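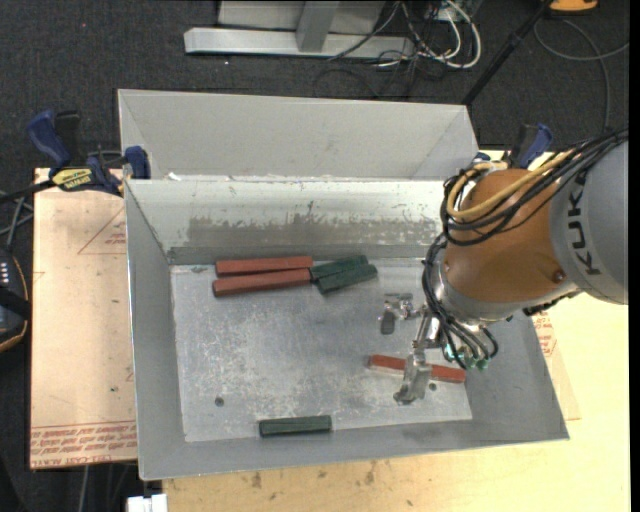 # Tefera block set – data card

Version 2. Last revised Apr 27, 2020.

Tefera is a record of rectangular blocks lying in an open sheet-metal bin. It covers the blocks, the bin and the arrangements of the one inside the other. The card lists what is stored, how the fields are filled in, and where the records are known to be weak.

## Contents

| Item | Value |
|---|---|
| Arrangements | 200 |
| Sessions | 34 |
| Block colors | 2 (red, dark green) |
| Bin | gray sheet metal, open top |
| Support | wooden tabletop |

Each session has its own folder. Arrangements inside a session are numbered in the order they were made, and the numbering restarts with each session. Session lengths are uneven – some hold a single arrangement.

## Blocks

All blocks are rectangular and painted on every face. The green is dark enough that a front face in shadow can be mistaken for black on an uncalibrated monitor. The top face usually reads a little lighter. Use the top face when sampling color.

Blocks are not numbered individually. Two blocks of the same color and length are treated as interchangeable, and no attempt is made to follow one block from one arrangement to the next.

Length is recorded as `long` or `short`. The class comes from the block itself, measured at intake, and not from how much of it shows. A block lying partly under or behind something else keeps its full class.

## Bin

The bin stands on the tabletop with the flared panel at the back. "Back", "front", "left" and "right" in the notes always refer to this orientation.

The floor is bare metal. It has scratches, cloudy marks and two small dark holes, one toward the lower left and one toward the lower right. The back wall has a long worn strip with a ragged upper edge. These marks are left as they are and should not be labeled. The holes in particular have been picked up as small objects by threshold-based methods, most often when a block lies right beside one.

Scraps, dust and specks are also unlabeled. The bin is wiped between sessions but not between arrangements.

## Fields

- `session` – folder name
- `arrangement` – integer, starts at 1
- `color` – `red` or `green`
- `length` – `long` or `short`
- `zone` – `back`, `middle` or `front`
- `angle` – degrees from the front wall, positive when the right end is farther back
- `contact` – `none`, `block` or `wall`
- `hidden` – `yes` if any part of the block is covered

Notes on `contact`: near misses are common. Two long blocks placed one in front of the other may almost meet at one end and stand clear at the other. If a gap shows at every point along the pair, enter `none`. If the closest point can't be seen, leave the field blank. Blank does not mean `none`.

Notes on `zone`: a block is assigned by its center. A steeply sloping block can start in one zone and end in another, and only the center counts.

## Arrangement types

`cluster` – most blocks lie close together, usually toward the back wall, with the rest apart.

`spread` – no block is near another.

`row` – blocks run parallel with small gaps.

Mixed cases go under `cluster`. This makes `cluster` the largest type, and anyone training on type should rebalance first.

## Known issues

1. Records made before November use the old name `Itia` in the header. The field layout is identical.
2. Angles for blocks close to horizontal may have the wrong sign. The size of the angle is good.
3. Green blocks against the front wall are missing `hidden` in a few sessions. Treat the missing value as unknown.
4. The `Doter` converter drops blank fields and shifts the remaining columns left. Use `hivow-read` instead, or pass the file through unchanged.

## Loading

```
hivow-read tefera/ --session all --keep-blank
```

Output is one row per block. To get one row per arrangement, group by `session` and `arrangement` together – grouping by `arrangement` alone merges rows from different sessions.

## Corrections

Send corrections through the Hivow tracker with the session folder, the arrangement number and the field concerned. Corrections to `angle` need the measured value as well as the stored one.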